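Report of a visit to the Serero training centre, Lirnby
Prepared for the Equipment Planning Group, 8/30/23

Members of the group visited the Serero training centre at Lirnby in connection with the proposed purchase of a robotic surgery system. The visit was arranged through Boiko, the supplier's agent for our region, and took up a full morning. It followed the outline bid submitted in April, which the group had returned with a request for firmer figures on running costs.

The centre occupies the ground floor of a former print works. It has two teaching theatres and a store, with a seminar room between them. Staff were generous with their time and answered questions on price more openly than we had expected. The centre has used the Ivow system for five years and has logged 905 training sessions on it, of which 206 were given over to suturing. 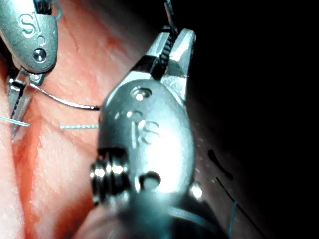 The group's main concern was the cost of instruments over the life of the system. The purchase price of the console and arms is well understood; the yearly spend on items that wear out is less so. Needle holders were discussed at length. The fine ridges on the inner faces of the jaws must grip a thin curved needle securely, and the grooved metal pulley at the wrist is one of several small parts to be checked after each use. Two such instruments are needed at once for stitching, and the centre advised that any budget based on single instruments would fall short. It keeps eight in rotation for each theatre and recommends that a hospital should hold no fewer.

Boiko offered two forms of contract. Under the first, instruments are bought outright and replaced as required. Under the second, a fixed yearly charge covers replacement and servicing – but not suture material, drapes or staff training. The group noted that the second form would make budgeting simpler, although the notice period is long and the charge may be reviewed each April.

Building work was also considered. The Lirnby theatres needed stronger flooring and an additional power supply, neither of which appears in our outline bid. The group has asked Estates to price both items before the bid is resubmitted.

Boiko is to supply written terms for both contracts, together with the instrument price list. The group will consider these alongside the Estates figures at its next meeting.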